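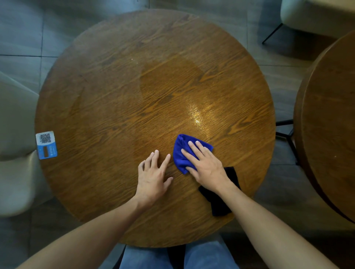 Figure 1. Damp patch on a round wooden tabletop during wiping. The moist area is darker, with a bright reflection at its lower right.

Unit 2: Water on Solid Surfaces
Course notes, Periklis Koutsoukos
Lab section: Karim Issa

2.1 Scope

These notes cover the spreading of water on a solid, the uptake of water by a porous solid, the loss of water to the air, and the optical changes that go with all of them. Surfactants are left to the next unit. Readers who have not seen surface tension before should work through the review sheet first.

2.2 Contact angle

A drop at rest on a flat, smooth, uniform solid meets the surface at a fixed angle, measured through the liquid. Balancing the forces along the surface gives Young's equation:

γ(SV) = γ(SL) + γ(LV) cos θ

where γ(SV), γ(SL) and γ(LV) are the solid-vapor, solid-liquid and liquid-vapor tensions and θ is the contact angle. Only γ(LV) and θ can be measured directly with the equipment in the lab. The other two appear as a difference, which is called the wetting tension.

Worked case. Water at room temperature sits on a coated panel with θ = 34 degrees. The wetting tension is γ(LV) cos θ. With the tabulated value of γ(LV) for water at this temperature, the result is nearly 60 mN/m. The positive sign means that the solid is better off covered than bare, and water will climb a vertical plate of the same material until its weight balances the pull. Had θ been greater than a right angle, the cosine would be negative and the water line would be pushed down at the plate.

A common error in the lab reports is to quote one contact angle per sample. Real surfaces show hysteresis. The advancing angle, read while the drop grows, is larger than the receding angle, read while it shrinks. Report both, and state how long the drop was left before each reading. Water that has stood in an open beaker picks up traces of grease and should not be used.

2.3 Roughness

Let r be the ratio of true surface area to projected area. If the liquid fills all the grooves, the apparent angle θ* follows the Wenzel relation:

cos θ* = r cos θ

Because r is never less than one, roughness makes a wetting surface wet better and a non-wetting surface wet worse. If air stays trapped under the drop, the Wenzel relation does not apply and the Cassie-Baxter form is used, with f the fraction of the projected area where liquid touches solid:

cos θ* = f (cos θ + 1) − 1

This form assumes flat-topped contact areas. Sanded, brushed and sawn surfaces usually fall between the two cases and should not be forced into either.

2.4 Uptake by a porous solid

In a bundle of straight, narrow capillaries the wetted length L grows with the square root of time (Lucas-Washburn):

L² = γ R t cos θ / (2 η)

Here R is the capillary radius, η the viscosity and t the time. Gravity is neglected. The relation fails at very short times, when inertia matters, and at long times if the reservoir runs out. A shallow film on a surface runs out early, so the square-root law should be fitted only to the part of the record where free liquid is still present.

A sealed coating reduces uptake by closing most of the entry points. What remains goes through scratches, worn spots and joints. An intact film finish can carry standing water for some time with little change in the material beneath it, and the measured uptake then tells you about the defects in the coating. 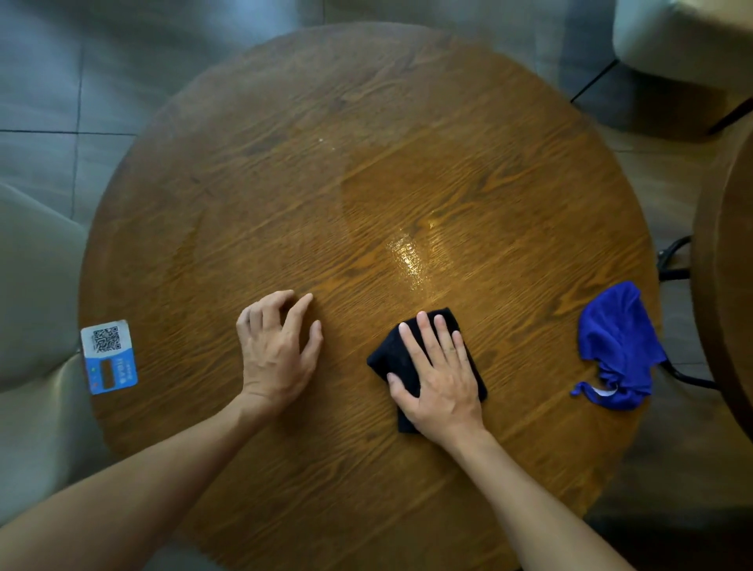
Directional materials need more than one transport coefficient. In timber, most of the cells are long and lie parallel to the trunk, so water moves along the grain much faster than across it, and a wet spot on bare wood tends to grow into an oval. The long axis of the oval gives the grain direction. On many pieces that direction can be read by eye beforehand, as on the tabletop in Figure 2, where long grain lines climb from lower left to upper right. Axes for the lab samples should be set the same way, with x along the visible grain and y across it, whatever the shape of the piece. A round sample has no edge to measure from, so mark x on the rim in pencil before the first drop is placed. For a finished surface the oval may not appear at all, and this should be recorded as a result.

2.5 Loss to the air

Evaporation from a thin film in still air is limited by the diffusion of vapor through the air layer next to the surface. The flux is

J = D (c_s − c_a) / δ

where D is the diffusion coefficient of water vapor in air, c_s the vapor concentration at the liquid surface, c_a the concentration in the room and δ the thickness of the boundary layer. Air movement lowers δ. Heating the film raises c_s. Spreading a given volume of water over a larger area leaves J unchanged to first order but raises the total rate, and it thins the film, so the drying time falls for both reasons.

Drying of a porous solid has two stages. In the first, liquid is carried to the surface as fast as it leaves and the rate is constant. In the second, the liquid paths break up, the drying front moves inward, and the rate drops. The change of slope on a mass-time plot marks the critical moisture content.

2.6 Appearance of wet surfaces

Two effects have to be kept apart. A continuous film of water is smoother than most solids and reflects light in one direction, giving a glare that shifts as the observer moves. Water that has entered the pores reduces the contrast in refractive index between solid and filling. Light then scatters more in the forward direction, travels farther inside the material and is more likely to be absorbed, so the surface looks darker from every angle. Both can occur in the same area. A photograph taken from a single position is not enough to assign film thickness, and gloss should not be used as a measure of dryness.

2.7 Problems

1. Derive the Wenzel relation from the change in surface energy for a small displacement of the contact line.
2. Water and an oil with the same contact angle enter identical capillaries. Write the ratio of wetted lengths at equal times in terms of γ and η.

Show units at each step. Plots go on a separate sheet with axes labeled. Hand in to Karim Issa at the start of the lab section.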